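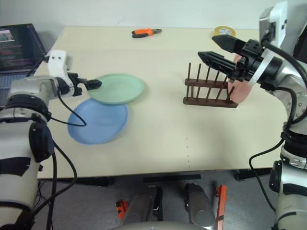 Pink, green and blue plates with the pegged wooden rack, bench two.

Dish racks: peg spacing, loading order and care

The wooden peg rack has been on the Julside kitchenware list since March, and most of the questions sent to this newsletter concern two points: which plates fit it, and how the wood should be looked after. The notes below cover both. They apply to any rack of the same general pattern, with a rectangular base and two parallel rows of upright pegs.

Peg spacing

A plate in a peg rack is held at three places. The lower edge rests on the base, and the two faces lean lightly against pegs in the front and back rows. The gap between neighboring pegs therefore has to be wider than the plate is thick at the rim, with enough left over for the plate to tilt a few degrees. Too little clearance and the rim binds. Too much and the plate leans onto its neighbor, which closes the air gap and leaves a damp crescent where the two touch.

Shallow plates with raised rims, like the green and blue ones on the bench, need more clearance than flat plates of the same diameter. Measure from the back of the foot to the top of the rim with the plate lying face up on a table. Use that figure, and ignore the wall thickness printed on the box. Keltora lists wall thickness only, and several readers have ordered by it and been disappointed.

Bowls are a separate matter. A deep bowl takes up two or three slots and shifts the load toward one row. Dry them upside down on a cloth.

Loading order

Start at the end of the rack farthest from the hand doing the loading and work back. Hold each plate upright, line the edge up with the slot, and lower it straight down. Dropping one side in first puts a sideways load on a single peg, and glued pegs fail that way more often than any other.

All plates should face the same direction. Where sizes are mixed, put the largest at one end and step down. Plates waiting to be racked can overlap on the table for a minute or two, but wet plates left stacked hold water between the rims.

Leave every second slot open if there is room. In our bench test at 30 percent humidity this cut drying time by some 15 minutes. The difference was larger in a closed kitchen, though we did not log it properly and will repeat the run.

Care of the wood

Wipe the base after each use and stand the rack on its end once a day so the underside can dry. Do not soak it or put it in the dishwasher. Dark finishes hide water marks well, so check the feet and the peg holes by touch. A rough or raised surface means the finish has worn through. Sand lightly with 200 grit, wipe off the dust and apply a thin coat of food-safe oil. Let it cure fully before loading - overnight is usually too short.

A loose peg should be pulled, cleaned and reglued. Do not pack the hole with tape or paper. Pliers will do the job if the jaws are padded with cloth; bare jaws crush the grain.

Next issue

Thanakorn Rungrueang is comparing peg racks with the Šťastný wire model and the folding Hurex, using the same set of plates throughout. Each rack will be loaded and unloaded 1,000 times, with peg or wire movement measured at intervals. Readers who have rim heights for plates that do not fit their racks are asked to send them in, in millimeters, with the plate diameter.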